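邻里通讯 · 二月 · 手工与收藏
文:Catalina Valdebenito

Mavasham楼的“冬季不买新盒子”公约,签的时候有14户,如今还剩8户。我不点名是谁先破的戒,因为第一个就是我。

公约的规则当初写得很体面:家里没拼完的先拼完,拼完之前不许再往回搬。Liam Cullinane还替大家打印了表格,贴在电梯旁边,谁拼完一盒就画一个勾。到上周为止,表上一共有两个勾,其中一个后来被划掉了,旁边补了三个字:“缺零件”。

表格归表格,真正的难处在书桌。买的时候想的是周末、暖气、一壶茶,买回来才发现这种盒子有个脾气:它一站上桌子,桌子就归它了。写信要侧着身子写,吃饭要端着碗吃,来客人时还得先替它们让座。我家那张浅色木桌原本是报税用的,今年的税单我是在熨衣板上填的。 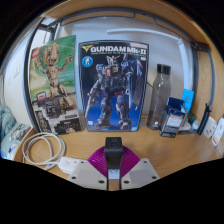 左为乐高格鲁特宝宝,右为高达Mk-II,旁边是水瓶。

两盒都还立得笔直。格鲁特宝宝张着两只手,像是在问什么时候轮到它;高达端着长步枪,一副不着急的样子。我每天早上从它们面前走过,心里盘算先拆哪一盒,然后去洗碗。

Liam的意见是先拆高达。他的道理是,剪零件、磨水口这类活儿要趁冬天做,天一暖,人就坐不住了。楼下Huditz文具店的老板娘主张先拼乐高,说不用剪钳,拼错了还能拆,适合我这种性格。我没有问她“这种性格”是哪种。

我问过Rivadeneira咖啡馆,能不能借靠窗的长桌一用。店里答应了,每晚打烊后可以坐到8点,条件是零件不许掉进地板缝。去年有人在那里丢了一只脚掌,至今没有找到,那台机器人后来改成了坐姿,效果据说还不错。

想来的邻居请自带托盘和台灯,有多余剪钳的请多带一把。没拆封的盒子也可以带来,放在桌上陪着,不算违规。还缺5个带盖的小盒子分零件用,家里有吃剩的糖盒、茶叶罐,放到Mavasham门厅的鞋架上就行,请先洗干净。上次那只装过咸鱼的,大家都还记得。

电梯旁的表格下个月换新。Liam打算加一栏“已拆封”,我觉得这一栏对我要求偏高,已经向他提出保留意见。

标签:模型 / 积木 / 楼内活动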